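2019-06-18
Test kitchen, Rilham house
Knives, block, counter order

Started with the knives, as they have been bothering me since January. Took them all out of the block and laid them on a towel. The long chef's knife is the worst of them. It would not go through a tomato skin without a push, and there is a small chip near the heel that I don't remember from last time. Junpei says it was there when we moved in. Either way it goes on the stones first.

Soaked the 300 stone in the dish tub until it stopped bubbling. Worked the heel of the long knife until the chip was nearly out, then evened up the rest of the edge so it would not end up with a hollow there. This took longer than planned. Finished on the Melnyk fine stone. The burr came off on the second try with the strop. Paper test fine along the whole edge except the last bit at the tip, where it still catches. Left it. I would like to do the tip again on a day when I am not hurrying.

The bread knife I did not touch. The paring knife needed only a few strokes on the fine stone.

Block: turned it upside down over the trash and tapped it. Crumbs, and a fair amount of gray dust. Ran a bottle brush down each slot with hot water and very little soap, then stood it upside down on two spoons to drain. Nima thinks we should not wet the slots at all and just use the vacuum with the narrow nozzle. She may be right. The wood took up to 2 hours to feel dry at the mouth of the slots, and I can't tell what it is like farther down. Next time vacuum only, and compare.

No oil on the block yet. The Tristomeo board oil is nearly finished and I want what is left for the cutting boards.

Put the block on the table with the flowered cloth, next to the wooden utensil holder, and the knives back in with the tall ones at the rear. I prefer it there to the counter. At the table there is room to draw a knife straight up, and you are not reaching past the cookers to do it. 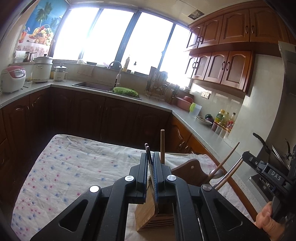 Block on the table, dark-handled knife in its slot. Utensil holder behind, sink and cookers beyond.

Utensil holder: the long chopsticks lean out a good way to one side, and I have caught a sleeve on them more than once. Tried them on the other side, where they were in the way of the knives, so back they went. A taller holder would fix it. Junpei has one at home from Bikilitz (item 907 in their list, if I copied it down right) and will bring it in so we can try it before buying anything.

Counter. We talked about the order along the left side, rice cooker, electric pot, small cooker, kettle. Nima wants the kettle closer to the sink. I have no strong view, but whoever makes the tea should decide, and that is mostly Nima. Not moved today. If we do move it, check the cord length first. I don't want a cord lying across the place where we set down wet bowls.

The drying rack stays to the right of the sink. Green basket stays by the sink for washing vegetables. It had been going into the cupboard after use and coming out again smelling of the cupboard — better in the open.

Condiments: wiped the bottles down and threw out one jar with no label and one chili paste that had separated. Put the vinegar and the soy sauce at the front. The rest are in no order. Soy sauce is getting low.

Flowered cloth is all right for now but the knife block leaves a dent in it and crumbs collect along the block's edge. Shake it out at the end of each session, and wash it when it needs it.

Rest of the session went on cutting practice with the long knife. One onion, two carrots, half a cabbage. Much better on the onion. The cabbage still wants to split ahead of the blade when I go too fast. Timed the cabbage half at 27 seconds, but the shreds were uneven and I would not serve them.

To do:
Tip of the long knife, fine stone only
Vacuum the slots, no water, see how it goes
Ask Junpei about the holder
Measure kettle cord
Board oil
Soy sauce

Nima has the stones. They need flattening before anyone uses them again, the 300 especially — it has a dip in the middle you can see with a ruler.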